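How to Date a Parish Church From Its Windows
By Farzana Mughal, July

Start outside, at the east end, and walk around the building once before writing anything down. Sketch each window and note its shape. Narrow single lancets are usually early thirteenth century — wide windows with flat heads tend to be much later. 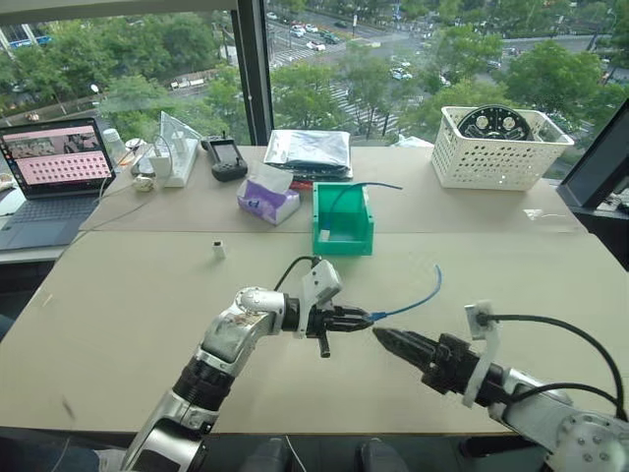 What if the tracery has been replaced?
Look at the jambs and sill. Victorian masons often kept the old opening and renewed only the stone inside it.

At Bornside, 2 of the south windows have new tracery in medieval openings. Mark these on your plan with both dates.

Contact Ayantu Abdella, Cladley Church Notes
Sign up for our newsletter
© Cladley Church Notes
Back to top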